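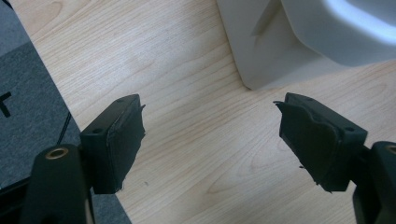 Thư Hoàng does not accept that day-old bread is a loss. Speaking at the Rellow baking school in Flultport, the instructor said that a stale loaf "has only changed jobs."

The August course on bread puddings drew 229 applications for 100 places. Hoàng teaches a single base custard, rested for two hours before baking. "Students want to rush it," she said. "The crumb needs time to drink."

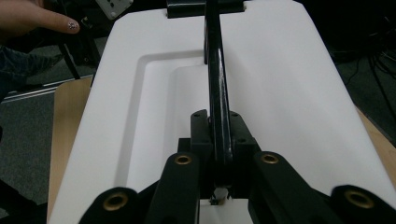
Storage occupies much of the first morning. Hoàng asks that bread be sliced, dried and kept under cover until needed. Plain white plastic with rounded edges suits her well enough – "it wipes down, and that is all I ask of it." She is stricter on sugar, which she weighs twice.

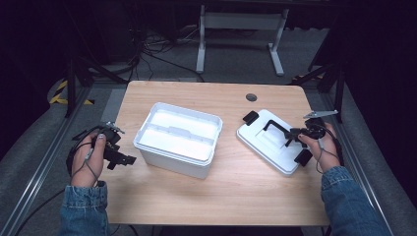

White storage box with its lid set beside it.

The school's recipe archive, begun at Graratholm, now holds 1,688 entries. Hoàng's favorite is the Skyrme pudding, made with rye crusts and stewed plums. "It is heavy," she said, "and it should be."
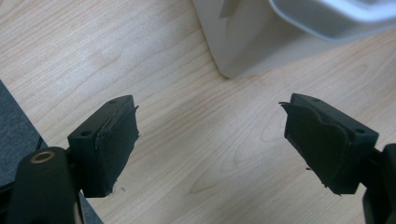 Light wooden desk surface, Flultport.

Applications for the next course open at 9 a.m. through the school office.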